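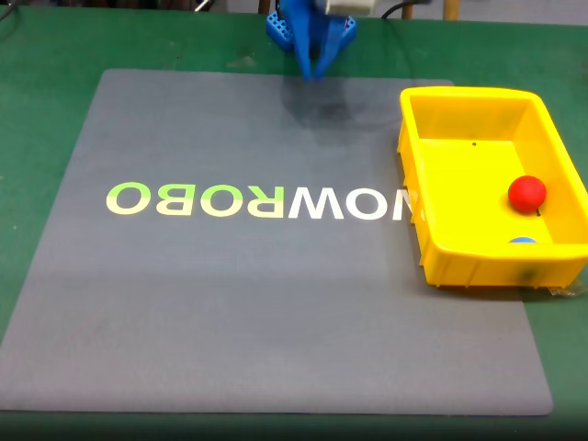
According to Satish Prajapati, a learning system is only ever as patient as the person who taught it, and most of the people who teach one have run out by lunch.

Demonstration collection is the practice of recording a robot arm while a person guides it through a task, so that the recordings can be used to train a control policy. One complete attempt is called an episode. The work is repetitive by design, and descriptions of it as "teaching" are generally written by those who have not done it.

Simple sorting and pick-and-place tasks, with small balls and a plastic tray for example, are common starting points. They are cheap, easy to reset and hard to get emotional about.

The Hekbridge set

The Hekbridge set was recorded in July 2018 by Luana Andrade and Khairul Majimbun. The plan called for 100 episodes of a single task. The pair kept 79, the remainder being lost to dropped objects, late starts and one full afternoon with the recorder switched off. A later review at Nernby removed a further 2 as duplicates.

Variation

Operators are told to vary the starting position of each object. Left to themselves, they tend to put it back in the same spot, and the policy learns that spot with great devotion.

Failed attempts

Practice differs on whether failures should be kept. Andrade kept those in which the operator recovered from a missed grasp. Majimbun preferred to delete them, and the set's notes record both positions at some length.

See also: Teleoperation; Imitation learning; Caldeira method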